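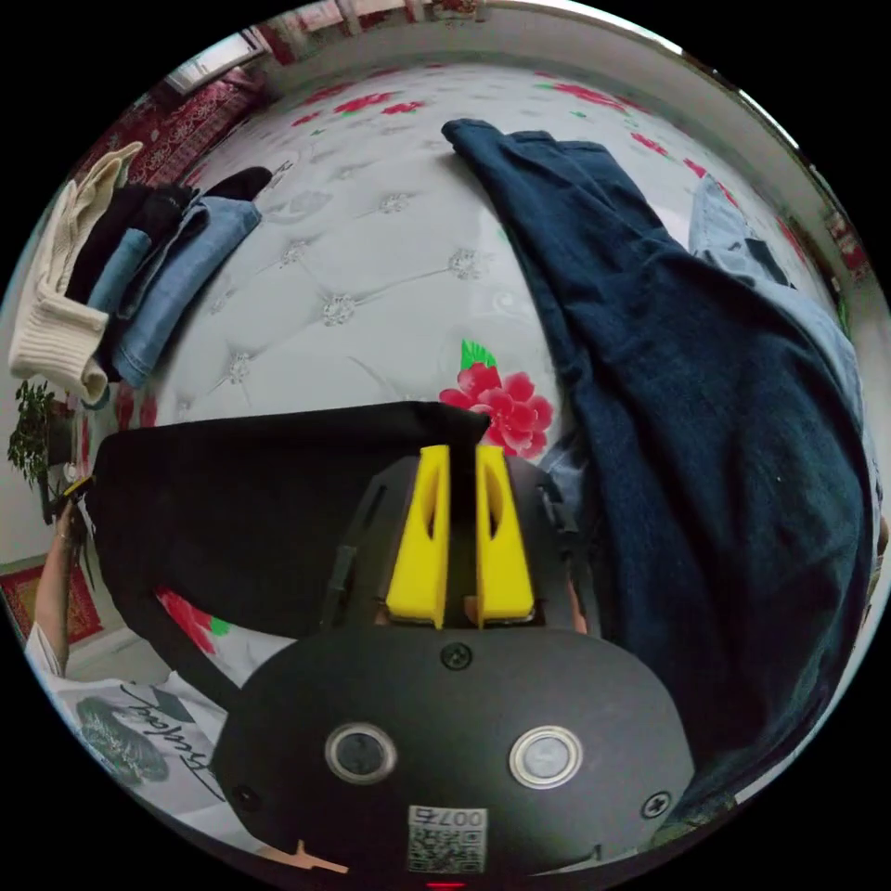 第60号 7ページ

特集 衣替えは、布団をはがした寝台の上で

衣替えというと、たいていの方は箪笥の前に座りこんで始めるのではないでしょうか。私も長いことそうでした。引き出しを開けては閉め、膝のまわりに山ができ、お茶を飲んでいるうちに日が傾いて、結局は山ごと元の引き出しに押しこんでしまう。そんな十一月を何度くり返したかわかりません。

やり方が変わったのは、フルトホルムという小さな町の下宿に冬のあいだ住んでからです。部屋が狭く、床に服を広げる場所などどこにもなくて、仕方なくシーツも掛け布団もはがして、マットレスの上を作業台にしたのでした。これが思いのほか具合がよくて、腰は楽だし、何より夜までに片づけないと眠れません(怠け者にはこれくらいの締め切りがちょうどいいのです)。

キルティングのマットレスに赤い花と緑の葉。こういう柄は、ふだんはシーツの下に隠れていて、年に何度も顔を合わせないものですね。白地に花が散っているところへ黒い服や紺のジーンズを置くと、輪郭がはっきりして、袖や裾がどちらを向いているのか、ひと目で見てとれます。濃い色の服ばかり持っている方には、ぜひ白っぽい台をおすすめしたいところです。

さて、たたむ順番ですが、私はジーンズから始めます。形が決まっていて迷いがないので、手が温まるのです。左右の脚を重ね、股の三角に出た部分を内側へ折り、裾から腰へ向かって三つ折り。厚手のものは欲ばって小さくせず、少し大きめのまましまったほうが、春に出したときの折り目がやさしいように思います。

黒い服は、そのあとでゆっくりと。なめらかな生地はすべりやすく、端が寝台から垂れていると、その重みで全体がずるずると逃げていきます。まず垂れたところを引き上げ、縁を軽くつまんで平らにしてから、袖を背中側へ。しわは手のひらで中心から外へ、二、三度なでるだけで十分です。糸くずが目立つ色ですから、たたむ前に窓のそばで一度見ておくと、あとがずいぶん楽になります。

しまう箱は、ヘシマの幅80センチのものを長く使っています。寝台の下にちょうど入り、ふたが片側ずつ開くので、奥の一枚を取りたいときにも全部引っぱり出さずにすみます。底には古い枕カバーを一枚。防虫剤はその下ではなく、服のいちばん上に置いてください。

全部しまい終えたら、マットレスはすぐに覆わず、お茶を一杯飲むあいだだけ風に当てておきます。シーツをかけるのは、それからで間に合います。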